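借りた二百シリング

一　手帳

父の手帳は、台所の引き出しの、輪ゴムと古い鍵の下にありました。母はそれを電話番号の手帳だと思っていたそうです。確かに前のほうには電話番号が書いてありましたが、もう誰も使わない番号ばかりでした。

最後のページに、父の小さい字で、こう書いてありました。

「オドゥオル・ムワイポポ　クロルトン　200　返すこと」

「返すこと」の下には線が引いてあり、紙が少しへこんでいました。父は普段、線を引く人ではありませんでした。新聞にも、聖書にも、学校の教科書にも、線を引くと本が痛がると言って、私と弟を叱りました。それで私は、この線を長い間見ていました。

「お母さん、ムワイポポさんって誰ですか」と私は聞きました。

母は豆を選んでいました。指で豆を押して、悪い豆を膝の上の布に落としていました。

「知らないね。クロルトンは、お父さんが結婚の前に働いていた町だよ。ズンダーステッドという倉庫で、夜の番をしていた」

「二百シリング、借りたようです」

「昔の二百シリングなら、大きいお金だ」

「今は、バスに乗ったら終わりですね」

母は返事をしないで、豆をもう一つ布に落としました。そして、しばらくしてから「返すこと、と書いてあるなら、返さないとね」と言いました。

私の名前はムトニ・チェゲです。父の葬式の後、仕事を休んで母の家にいました。休みはまだ残っていて、家の中の仕事はもうほとんどありませんでした。

二　八番のバス

クロルトンへ行くバスは八番です。朝早く出ます。運転手の隣に座っていた男の人は、膝に時計の箱を載せていて、道が悪いところに来ると、箱を両手で持ち上げました。赤ん坊を持ち上げるような手でした。

私は封筒を鞄に入れていました。中には二百シリングが入っていました。もっと多く入れるべきかどうか、前の晩に迷いました。弟に電話で相談すると、弟は利息のことを話し始め、紙に計算すると言って、そのまま電話を切ってしまいました。次の朝、弟から「計算は無理。気持ちで」という短い連絡が来ました。

気持ちというのは、いくらなのでしょうか。私は結局、書いてある通りの金額を入れて、それとは別に、母の作った干しマンゴーを一袋持ちました。

クロルトンは、私が考えていたより坂の多い町でした。父はこの町の話をあまりしませんでしたが、坂の話だけはしたことがあります。自転車で坂を下る時、ブレーキが切れて、魚屋の屋台に入ったという話です。魚屋は怒らないで、まず魚が無事かどうかを見て、それから父を見たそうです。私は子供の時、この話が好きで、何度も頼んで話してもらいました。話すたびに魚の種類が変わりました。

バスを降りて、私は最初に見えた店に入りました。ロティッチという名前の雑貨店で、石鹸と、灯油と、学校の帽子を売っていました。

「ムワイポポさんという方を知りませんか。オドゥオル・ムワイポポさんです」

店の女の人は、帽子を重ねる手を止めました。

「どのムワイポポですか。歌うほうですか、歌わないほうですか」

私は困りました。父の手帳には、そのようなことは書いてありません。

「お金を貸すほうです」と私は言いました。

女の人は笑って、「それなら歌うほうです」と言いました。そして奥に向かって、「ザワディ、坂の上まで案内してあげて」と大きい声で呼びました。

三　坂の上

ザワディ・ミンジャさんは十代の終わりくらいの人で、歩くのがとても速かったです。私が遅れると、立ち止まって、靴のひもを結ぶふりをしました。ひものない靴でした。

「ムワイポポのおじいさんは、もう80歳です」と彼女は言いました。「耳が少し悪いです。でも、聞きたくないことだけ聞こえないのだと、うちの母は言います」

「歌うのですか」

「毎晩です。坂の下まで聞こえます。前は倉庫で働いていて、夜に眠らないために歌ったそうです。仕事をやめても、歌はやめませんでした」

それを聞いて、私は足が少し重くなりました。父も歌う人だったからです。下手でしたが、戸締まりをする時に必ず歌いました。玄関の鍵、台所の鍵、鶏小屋の鍵と、鍵ごとに歌の続きがあって、全部の鍵を閉めないと歌が終わりません。私と弟は布団の中で、その歌の終わりを聞いてから眠りました。

家の前に、年を取った男の人が座っていました。もう一人、もっと若い男の人が、壊れた椅子の脚を直していました。

「おじいさん、お客さんです」とザワディさんは言って、すぐ坂を下りていきました。お礼を言う時間もありませんでした。

四　返さないお金

「ジョセフの娘か」と老人は言いました。

私はまだ名前も言っていませんでした。

「額が同じだ。あいつも、困るとそこに皺が寄った」

私は自分の額に手を当てました。それから、父が亡くなったことを話しました。老人は聞こえなかったように、椅子の脚を見ていました。若い男の人が金づちを置きました。この人はオバディア・コンボという名前で、老人の妹の息子だと、後で知りました。

「いつだ」と老人は長い時間の後で聞きました。

「2018年8月19日です」

「朝か、夜か」

「夜です。戸締まりの後でした」

「全部閉めたか」

「はい。鶏小屋まで閉めました」

「それならいい」と老人は言いました。

私は封筒を出しました。手帳のことを説明して、遅くなって申し訳ありません、と頭を下げました。老人は封筒を開けて、中を見て、また閉めました。

「これは違う」

「足りないでしょうか」

「借りたのは私だ。ジョセフが貸した」

私は何も言えませんでした。手帳の字を思い出しました。「返すこと」の前に、誰が、という言葉はありませんでした。

「では、あの線は」

「私に返してもらうこと、という線だろうな」老人は初めて少し笑いました。「会うたびに、返せと言われた。私は会うたびに、来月と言った。それから、あいつが町を出た。手紙にも書いてきたよ。手紙の終わりは、いつもそれだ。体に気をつけろ、二百を返せ」

コンボさんが横から、「おじさん、返せたでしょう。何度も」と言いました。

「返したら、手紙が終わる」

コンボさんは金づちをもう一度取って、でも何も打たないで、手の中で回していました。私は干しマンゴーのことを思い出して、袋を出しました。老人はすぐに一枚食べて、固い、と言いました。そして、もう一枚食べました。

五　ラワシュデ先生の教室

帰りのバスまで時間があるので、老人は私を町の集会所へ連れていきました。夕方に歌の教室があり、老人はそれを一度も休んだことがないそうです。先生はアイマン・ラワシュデという人で、昔はヴェティックスという会社で働きながら、結婚式でピアノを弾いていたと聞きました。背が高く、発音の悪い生徒には自分の顎を指さして見せます。

「声は遠くの壁に置いてください」と先生は言いました。「手前に落とさないでください。置くのです」

みんなが遠くの壁を見ました。私も見ました。どうやって置くのか分かりませんでしたが、隣の女の人が「あの白いところ」と教えてくれました。

老人は一番前に立ちました。そして歌い始めたのは、父の戸締まりの歌でした。玄関の鍵、台所の鍵。言葉は少し違いました。台所の鍵のところは、倉庫の裏門の鍵になっていました。私はこれが父の作った歌だと思っていましたから、驚きました。しかし考えてみれば、夜の番は二人でするものです。

鶏小屋のところで、老人は歌をやめて、私のほうを向きました。

「ここは知らない。倉庫に鶏はいなかった」

それで、私が歌いました。下手な声で、遠くの壁まではとても届きませんでした。先生は自分の顎を指さしました。

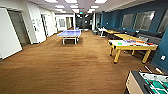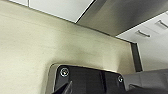
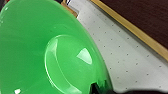 六　バスの時間

コンボさんがバス乗り場まで自転車で送ってくれました。荷台に座ると、坂が急で、私は彼の上着をしっかり握りました。

「ブレーキは大丈夫ですか」と私は聞きました。

「大丈夫です。多分」

魚屋は見ませんでした。昔の場所がどこだったか、聞くのを忘れました。

乗り場に着くと、コンボさんはポケットから折った紙幣を出しました。百シリングが一枚でした。

「おじさんからです。半分だそうです」

「残りの半分は」

「来月だそうです」

私はそれを受け取って、父の手帳の最後のページに挟みました。家に着いた時は暗くなっていて、母が玄関の鍵を持って待っていました。マンゴーは喜ばれたか、と母は聞きました。固いと言われました、と私が答えると、母は、次はもっと薄く切ると言って、台所のほうへ行きました。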